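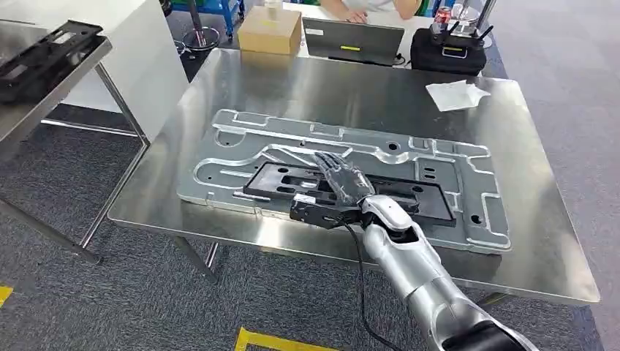 What does it mean to show a robot a task? It means that a person moves the robot through the job, either by holding its arm or by driving it from a distance, and the robot's controller stores the movement so that it can be repeated or learned from.

# Chapter 5: Teaching by Demonstration

In the earlier chapters, every motion was written out as a list of positions and speeds. That works well for a machine that picks up the same part from the same place all day. It works poorly when the part may lie at a slant, when the hand has five fingers, or when the person who knows the job has never written a program. This chapter looks at the other way in.

By the end of the chapter you should be able to:

- tell hand guiding apart from remote control, and say when each is the better choice
- plan a set of demonstrations for a simple placing task
- spot a poor recording and decide whether to keep it

## 5.1 Hand guiding

In hand guiding, also called kinesthetic teaching, the operator takes hold of the arm and pushes it where it needs to go. The motors carry the weight of the arm and otherwise give way. Sensors in the joints record the angles many times a second.

The method is cheap and easy to learn. A new operator can usually teach a simple reach on the first morning. Its limits show up at the hand. One person can steer a wrist, but can't bend five robot fingers at the same time with any care. The operator's own body also gets in the way of the robot's cameras, and a recording full of sleeves and elbows is of little use if the robot is meant to learn from what it sees.

## 5.2 Remote control

In remote control, or teleoperation, the operator stands or sits apart from the robot. A glove, a headset, a pair of hand controllers or a smaller copy of the arm picks up the operator's movements, and the robot follows them. The cameras record a clear view of the work, and the finger movements are stored along with the rest.

The cost is feel. Unless the equipment sends force back to the operator, the only clue that a part has been gripped is what can be seen. New operators tend to squeeze too hard and to come in too fast. There is also a short delay between the operator's movement and the robot's. Most people adjust to a small, steady delay. A delay that keeps changing is much harder to work with, and should be fixed before any recording is done.

## 5.3 What goes into one demonstration

A demonstration has a start, a middle and an end, and all three must be decided beforehand. Take the job of picking up a black plastic bracket and moving it to a marked place. The start is the arm at its rest position. The middle is the reach, the grip, the lift and the carry.
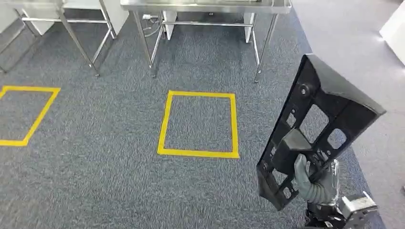 The end is the moment when the fingers have let go and the arm has backed away. Many beginners stop recording as soon as the part touches down. A robot trained on such recordings may set the part down properly and then stay there holding it, having never been shown how to leave.

The way a part is gripped matters as well. A ribbed or boxy section gives the fingers something to close around, while a thin edge can turn in the grip. Choose one grip for the first set and stay with it. Other grips can be added later, as a separate set with its own label.

## 5.4 How many, and how varied

The Skomwood exercise at the end of this chapter asks for 1,000 demonstrations, shared among the whole class. Of the class set supplied with this book, 985 are good enough to use. The rest are kept in a separate folder, and you will look at them in Section 5.6.

Variety counts for as much as number. If the part always starts in the same spot, the robot learns the spot. Move it a little between recordings, turn it, and change operators from time to time. Change 1 thing at a time at first, so that you can tell what caused a change in the results.

## 5.5 Before you record

Work in pairs, with one person driving and the other at the emergency stop. Then:

1. Check that the work area around the arm is clear of people.
2. Run the arm slowly to each end of its reach.
3. Open and close the hand twice, watching every finger.
4. Make 2 practice runs and delete them.
5. Write the task name, the operator's initials and the grip label in the log.

The log is paper in the Kallow labs and a spreadsheet in most others. Either is fine. Fill it in at the time, as details are hard to recall after the 20th run.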